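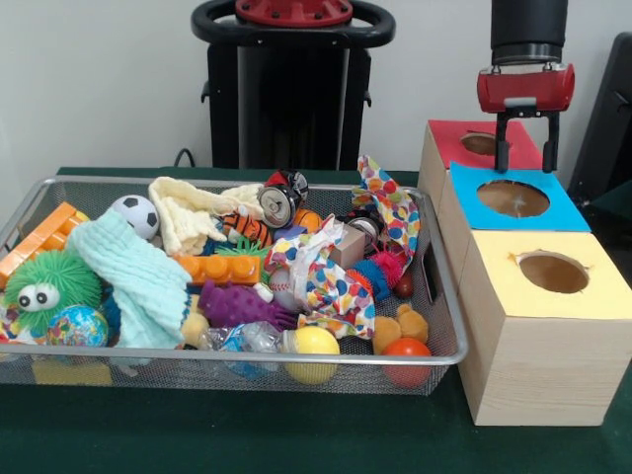
Oisín Doherty
Replying to the sorting question. Three bins is the minimum. One hole per category, colored card on top, card replaced when it tears. I would not put balls and cloth through the same opening, as the cloth bunches at the rim and whatever follows it stops there.

feltside
Agree on three. Disagree on the colors. We have red, blue and yellow cards and people still ask which is which. A card with a word on it would settle that, but then the word has to be changed every time the categories are.

Anel Van der Merwe
Categories first, then labels. My full stock list came to 1,046 pieces before I stopped adding to it. For a mixed basket I split like this:

Round and smooth (soccer balls, globe balls, plain balls)
Spiky or textured (puffers, anything with soft spines)
Everything else that fits the hole

Cloth goes in none of them. Fold it and keep it flat on a shelf.

Mixed contents are fine for storage if you only ever tip the whole lot out. They are a problem when you want one item.

purl_and_plane
"Everything else" is not a category. It is where my bricks, blocks and pretend food all end up, and it fills first. I went to four boxes and the fourth is blocks only.

Oisín Doherty
Four boxes is more table than I have. Mine are pine cubes, stepped in a staircase, the largest at the front so each hole can be reached without moving the one in front. A fourth step would put the back one over the height of the shelf.

feltside
Has anyone compared wire baskets with solid trays for the unsorted stuff? I have a Dullix mesh one and a Purnberg tray. The mesh shows what is at the bottom. The tray does not let string or loose threads through. Capacity on mine is close to equal.

Anel Van der Merwe
Mesh for anything with volume, tray for anything you pick from by hand. Depth is the deciding factor. With a deep basket you dig, and the small balls migrate downward every time you do. In a shallow container one layer is visible, two at most. I log picks per session, and over 396 picks the shallow one needed far less digging. I did not record times, so take that for what it is.

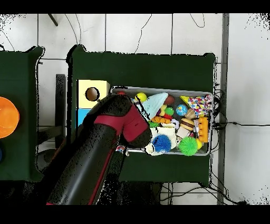

Packing density matters more than the container. If the items touch on all sides, a ball will not roll when its neighbor is lifted, but a string of beads will drag whatever is lying on it. Beads should go in last, on top, in one curve. Spiky balls can go along an edge. They catch on fabric, so keep them off any folded cloth.

purl_and_plane
I put beads in first and have had no trouble.

Anel Van der Merwe
How long is the string? Mine is long enough to reach under three or four other pieces. A short one would not matter.

purl_and_plane
Short. Fair enough.

talc_drawer
Two points on the cards. Felt on the table helps, the boxes do not creep when something is pushed in. And round holes in card wear at the edge where fingers or large items rub. A small tear becomes a large one. I line the edge with clear tape on both sides and trim it flush. The last card took 291 items before I had to replace it. Untaped ones did not reach 100.

Oisín Doherty
Which card stock? Talukder heavy or the ordinary kind?

talc_drawer
Ordinary. I tried Vomivon board once. It is stiffer, but it cracks at the cut and my circle cutter skips on it.

feltside
I would sooner make the hole larger than tape it. A toy hamburger is wider than it looks and people force it.

talc_drawer
Then you lose the sorting function. If everything fits every hole, the color is the only thing doing any work.

feltside
The color is the only thing doing any work now. All my holes are round.

Oisín Doherty
Same with mine. I will try the tape on the yellow one first and leave the other two alone until March.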